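OK so a few of you asked how the walk across Stukbridge went, and I have way too much to say for one post. Thread! 🧵

**1/**
The idea: walk every public stairway in town in one go. All of them! Stukbridge is built on a hill that has no business holding a town, so there are a lot. Xiomara Castellanos drew up the route on the back of a bus map in April and I have been obsessed with it ever since.

**2/**
Final route: 12 stairways, 812 steps going up (plus all the ones going down, which we did not bother adding up and which my knees would like a word about). We started at 7 in the morning at the bottom of Pettigrew Steps with egg sandwiches in our pockets.

**3/**
Pettigrew is the famous one and it deserves it. Long brick treads, iron handrail worn smooth in the middle, little front gates opening right onto the landings. People LIVE on it. Their mail gets carried up it! A man was hauling a bookcase to his door and wouldn't take any help.

**4/**
My favorite was one I had never even noticed. It starts between the shoe repair place and the old dairy, looks exactly like a private driveway, and then climbs through somebody's pear trees. There's a street sign at the top with a name on it and everything. Ten years I've lived here!!

**5/**
Valter Eide met us at the halfway bench with a thermos of coffee and a stack of old town maps. Some of these stairs are older than the streets they connect. They were shortcuts for people working at the Vamer mill, so they run dead straight down to the river and ignore everything in between.
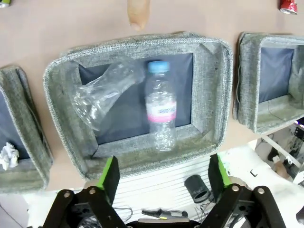

**6/**
Once you know that, you can see it from anywhere. Stand at the top of Mill Stair and look down and there are four flights in a row lined up on the same spot by the water, with three roads cutting across them. I made everybody stop so I could point at it. Then I pointed at it again from the next one up.

**7/**
The hard part was Gresarari Lane. It's called a lane. It is a staircase. The risers are all different heights, so you can't get any rhythm going, and there's a stretch of 40 with no landing at all. Xiomara sang the whole way up to show she could. I sat down on a wall.

**8/**
But the view! You get the rail bridge, both church towers, the allotments, and on a clear morning the hills on the far side of the valley. We had it to ourselves except for a very fat orange cat who walked with us for 2 stairways and then went home.

**9/**
Things I'd do differently: shoes with a stiffer sole, more food after the halfway bench, and I'd run the route the other way so Gresarari comes while your legs still work. Also, do the pear tree stairs in blossom season. We caught the tail end and there were petals all over the treads.

**10/**
We finished at ten past one on the river path and ate fries out of paper with our feet up on the railing. Valter thinks there's a thirteenth stairway behind the old laundry, on one of his maps but bricked up at the bottom. So obviously we're going back to look for the top of it.

**11/**
If you want the route, reply and I'll type up Xiomara's bus map with the turns written out. Her handwriting is beautiful and I can't read a word of it, so give me until the weekend.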